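Lokport
Open positions and calls

Call for participants: working group on good practice for hand-held gripper work

Lokport is putting together a working group to write a shared set of floor rules for people who demonstrate tasks with hand-held grippers. We are looking for 9 participants. You do not need to be an engineer. Most of the seats are meant for people who hold the tools all day.

Background

Our three sites, Jullham, Nambiar and Stinow, each grew their own habits. Jullham has a written checklist that runs to 67 items and is mostly followed. Nambiar has a single laminated page. At Stinow the rules are passed on by whoever trained you. When operators move between sites, they get told off for things that were fine the week before. Recordings from one site also get rejected at another over points like marker placement or when the operator should stop and reset.

We want one document that all three sites can use, short enough to be read before a first shift.

What the group will cover

Starting and ending a recording. Who calls the start, what state the tools should be in, and what counts as a false start.

Care of grippers and markers. How finger pads are cleaned and checked for wear, how marker cubes are seated on their mounts, and when a scratched or loose marker means the tool comes off the floor.

Space around the operator. Clear walking paths, cables on the floor, chairs on casters, and how close other people may stand while someone is working.

Breaks and strain. Weight of the tools, time on task, wrist and shoulder complaints. Current practice differs most on this subject, and we expect it to take the most meeting time.

People in the recordings. Notice, consent, blurring of faces, and what to do when a visitor walks through.

Reporting. How to log a dropped tool, a near miss or an injury, and who reads the log.

The group will not be asked to write rules for robot arms or fenced cells. Those are covered by existing procedures at each site and are outside this call.

What we ask of participants

Meetings are held on Monday at 3 p.m., by video, and last 70 minutes. Between meetings you will read drafts and try the proposed rules during your own work, then send in notes. Plan on 3 hours a week in total. The group is expected to finish its draft in October.

There will be one in-person session at each site. At these sessions participants work through the draft with the tools in hand, in the rooms where the work is normally done, with the usual number of people present. We will not clear the floor for it. A rule that only works in an empty room is no use to us.

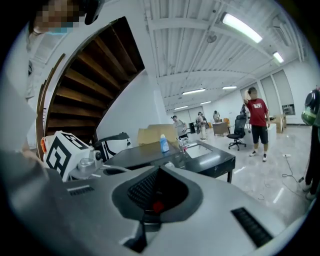
Travel between sites is booked and paid by Lokport. Participants who are employed by us attend during paid hours, and their shift leads have been told to release them. Outside participants are paid by the hour at the standard operator rate, including reading time.

Who should apply

Operators with at least 3 months of regular work with hand-held grippers, at our sites or elsewhere. Shift leads and trainers. People who review recordings and decide what gets rejected. We would also like one person with a background in workplace health, and one who has written plain-language instructions in any trade.

You should be willing to disagree in a meeting and put your reasons in writing afterward. Drafts are in English. If you prefer to send notes in Spanish, that is fine.

We will choose participants so that each site has at least two seats. Having complained about the current rules does not count against you.

How to apply

Send a short message, one page at most, with your name, your site or employer, how long you have done this work, and one rule you would change, add or drop. No resume is needed. Please say whether you can travel to all three sites or only some of them.

Applications go to Eliécer Pacheco, who will chair the group. They can be handed in at the front desk at any site or sent through the contact form, with "working group" in the subject line. Everyone who applies will get an answer, and the rules suggested in the applications will be passed to the group with names removed.

Questions about pay or release from shifts should go to your site office first.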